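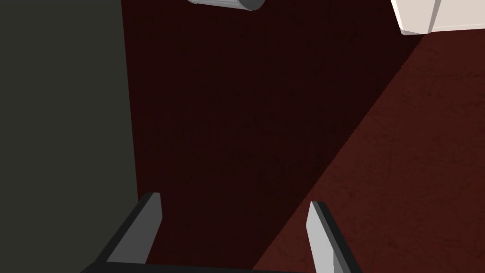 # Kendberg wrist-view simulator kit: gallery

Kendberg sells a simulation kit for people who train and test two-finger grippers and would sooner wreck a virtual one. We bought the mid-level licence in August and have been using it since for a small assembly job at Ospina, where the real arm is shared between two teams and booked most of the week. This page collects a few views from the wrist camera, with notes on what the kit does well and where it let us down.

Chi-keung Fung did the installation and most of the setup. Shuk-fan Chien wrote the test routines. The opinions are mine, apart from the ones marked as theirs.

## What you get

The kit comes as a download with a licence file. There's no dongle. In the package are:

- the simulator itself
- a two-finger gripper model with adjustable stroke and finger length
- a wrist camera and one fixed camera, which you can place where you like
- 30 starter rooms, mostly household and light workshop
- a scripting layer, with a printed reference if you pay extra for it

The starter rooms vary. Some are furnished well enough that you could leave them as they are. Others have plain walls, a floor and a few solid shapes. Chi-keung started with the plain ones because they load quickly, and we ended up doing most of the early work there.

We had it running on an ordinary office desktop by mid-morning on the first day. The only snag was the licence file, which has to sit in a folder the installer doesn't create for you. Kendberg's help desk answered within the day and said the next version will fix it. It hasn't come out yet.

## Approach and open-hand views

The first thing we wanted was a wrist view we could trust while the hand was open and nothing was in it. Our real camera is mounted behind the fingers, and a lot of our trouble on the bench comes from small errors in that mounting. In the kit you type in the offset and angle, save it as a profile and reuse it in any room.

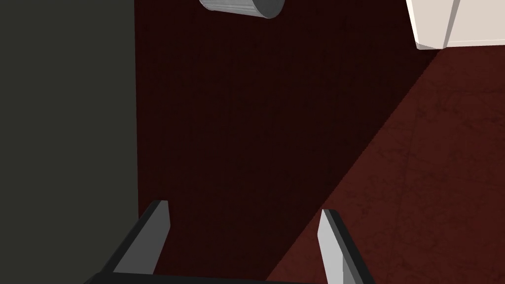 The camera offset can be changed while the simulation is paused, so you can nudge it and see the result straight away. Shuk-fan made 4 profiles, one for each bracket we have in the cupboard, and we switch between them from a drop-down list. Names can't be longer than a dozen characters, so ours are all abbreviations that only she understands.

Lighting is set per room. The default is a single strong light with hard shadows, and you can soften it, move it or add a second one. We left the default on for most tests. Shadows with a hard edge caused our old detection script to see objects that weren't there, and we wanted to find that out before it happened on the bench. The new script copes better, though it still has trouble when a shadow runs close to a fingertip.

Surface textures are speckled by default on floors. You can turn the speckle down with a slider. Turning it right off made our depth estimate worse, so we put it back.

Things we liked about this part of the kit:

- Pausing and stepping forward one tick at a time works properly, and so does stepping back.
- The finger models are simple, but the edges are where they should be. We measured ours against the settings and had no complaints.
- Camera profiles are plain text and can be kept with the rest of your files.

Things we didn't:

- Moving a loose object by hand with the mouse is fiddly. Use the coordinates box.
- Undo covers object moves but not lighting changes.
- The room list has no search.

## Working around a rod

The job at Ospina involves long thin parts, so most of our testing was done with rods. Chun-yin Lu, who runs the bench there, gave us the lengths and diameters and we entered them as custom objects. It took a few minutes for each one. You pick a base shape, type in the size, choose a colour and an end shape, and set the weight and friction.

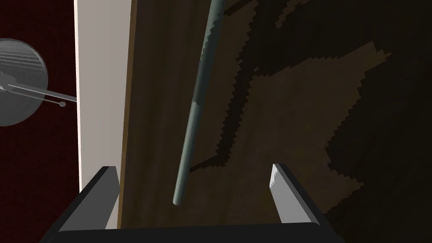

Rods are hard for any simulator because the contact area is small and a slight error in angle makes the part spin. Our first set of 200 trial grasps went badly. The rod twisted out of the fingers in nearly all the steep approaches, which doesn't match what we get on the real arm with rubber pads fitted. The cause was the friction value on the fingers, which ships set for bare metal. Once we changed it to the padded value the results lined up with the bench well enough to be useful.

Kendberg should put that setting somewhere easier to find. It's three menus down, under a heading called Contact, and the reference mentions it in one sentence.

Picture quality in the wrist view depends on the edge-smoothing setting. With it low, long diagonal edges come out stepped and shadows go blocky. With it high, everything looks cleaner but the run slows down noticeably. We run low for batches and high when someone outside the team is going to look at the result. For training it made less difference than I expected, and Shuk-fan thinks the rough version may even help a little. We haven't tested that properly.

Background items in the rooms count as solid objects unless you say otherwise. This caught us out early on, when a planned path kept failing for no reason we could see. The arm's elbow was touching a wall behind the camera. There's a collision overlay you can turn on from the View menu, and I'd suggest leaving it on for the first week.

## Support and training

The licence includes two remote sessions with Kendberg's trainer, Pao-chu Sin. The first was a general tour. We used the second to go through our own rod setup, and that was by far the better use of the time. If you buy the kit, have your own parts entered before you book.

There's a users' forum as well. It's quiet, but questions do get answered, usually by the end of the week. I posted one on a Friday and had a useful reply on the Monday.

## How it compares

We looked at two other products before buying. Villus has better-looking rooms and a nicer menu layout, but the wrist camera is an add-on and the licence is tied to one machine. Flastarau is cheaper and handles soft objects well. Its scripting layer was too limited for us, and we couldn't work out how to step backwards through a run.

If you mainly want polished pictures for a client, I'd look at Villus first. For repeated grasp testing with a camera on the wrist, Kendberg suited us better. Chia-hao Tu, who looks after the budget, would add that the yearly renewal is less than the purchase price, and that the kit can be moved to a new computer without ringing anyone.

## Settings we use

For anyone starting with the same kit, these are the values we've settled on:

- Edge smoothing: low for batch runs, high for demonstrations
- Floor speckle: default
- Lights: one, hard shadows
- Finger friction: padded
- Collision overlay: on
- Autosave: on, and pointed at a local drive – the network drive made it stutter

Our camera profiles and the rod objects can be shared with other licence holders. Write to Shuk-fan through the contact page and tell her which version you're running, as profiles from the older release need a small edit before they'll load.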